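**Chip drop** (also *socket drop* or *short release*) is a fault in robotic computer disassembly and repair in which a gripper loses hold of a processor over or near its socket. The part may fall only a few millimeters, yet that can be enough to bend the fine contacts underneath. It is one of the most closely studied faults in the field, and a surprisingly rich one, drawing in friction, heat paste, spring force and the humble plastic fingertip all at once.

The term came into use at Kestivon, a refurbishing workshop in Rastdale, where arms were first set to work on office desktop towers. Operators there used "drop" for any loss of grip. The narrower meaning took hold after the Fenberg trials, described below.

## Background

Taking a processor out of a desktop computer asks a lot of a machine. The tower is laid on its side with the panel off, and the arm has to reach down past drive cages, cables and memory slots to a flat metal lid with very little edge to hold. In many designs the socket's load plate must be raised before the chip can be lifted, and it then stands up close to the path of the fingers.
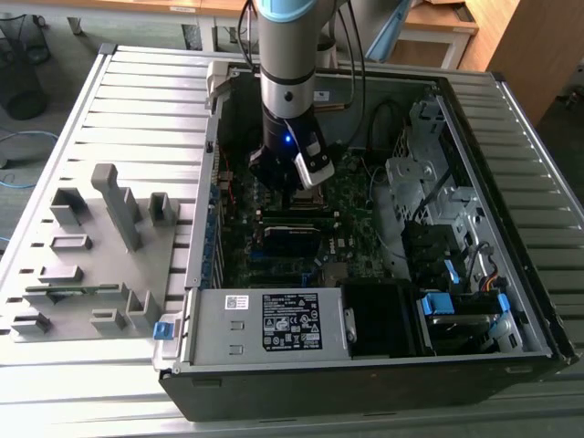

Why does such a short fall matter so much? In many desktop sockets the contacts are thin springs set in the socket itself, and a chip that lands on one corner pushes a small patch of them sideways. The chip may look fine afterward and the board may still fail to start.

## Causes

Three mechanisms account for most recorded cases, and they often show up together.

**Paste creep.** Old thermal paste left on the lid can spread to the sides and act as a lubricant. The fingers close to the right width and the force reading looks normal, but the chip slides down a little at a time as the arm moves.

**Early release.** The controller takes contact with the raised load plate for contact with the socket floor. It decides the chip is seated and opens the fingers while the part is still in the air. This is the classic form of the fault, and the one that makes the best viewing in slow motion!

**Edge pinch.** The fingers close on the thin green substrate instead of the metal lid. The hold is strong at first, then the chip tips as soon as the arm speeds up. Edge pinch is more common where the tower has shifted on the bench between steps. Ribbed metal surfaces let a case settle into a slightly new position when a panel or cable is pulled.
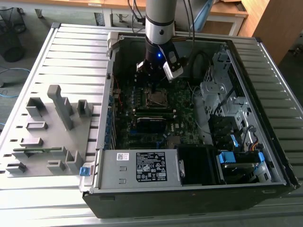
A shift of 2 millimeters was enough to bring on edge pinch in the Fenberg trials, even with the arm itself repeating its moves perfectly. For that reason many cells now locate the socket again just before the final descent and ignore the position stored when the case first arrived.

## The Fenberg trials

The Fenberg trials compared two sets of fingertips on the same model of tower, with 1,000 removals for each set. Hard plastic tips dropped the chip 20 times. Tips faced with a thin rubber pad did better on clean lids and worse on pasted ones, a result that delighted the people running the trials, who had expected the pads to win everywhere.

The more lasting finding was about timing. Most drops happened in the last stretch above the socket, during placement, and hardly any during the lift. Workshops had been putting their effort into a firmer first grip. After the trials, attention moved to how the robot decides it is allowed to let go.

## Detection

Finger width is the simplest signal. If the gap between the fingers closes suddenly, the part is gone. The method is cheap and fast, but it misses slow paste creep, where the chip slides without changing the width at all.

Wrist cameras fill that gap nicely. A view from the gripper shows the lid, the substrate edges and the open socket together, so software can check whether the chip is level before the final move.

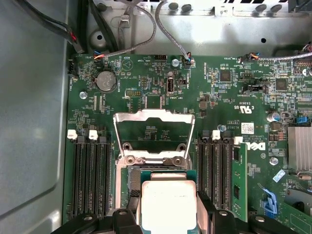 Fitzsimmons has argued that cameras are given too much credit, writing that a level chip in the picture "says nothing about how hard it is being held" and that a short upward tug before release would catch more faults for less money. Supporters of the camera method reply that the tug itself can start a slide on a pasted lid. Many newer cells use both checks, with the camera first.

## Safety

Chip drop is mainly a hazard to parts. The risk to people comes from the recovery. A loose processor resting in a socket is tempting to grab, and an arm that is paused may still be powered and ready to resume. The Kestivon rule, since copied by other workshops, is to stop the arm fully, raise it clear of the case, and only then reach in. Towers are unplugged before they enter the cell, and a power supply is never opened to retrieve a fallen part.

A board that has suffered a drop is set aside and its socket inspected under magnification. Bent contacts can sometimes be straightened by hand with a fine needle.

## See also

- Load plate collision
- Cable snag
- Blind insertion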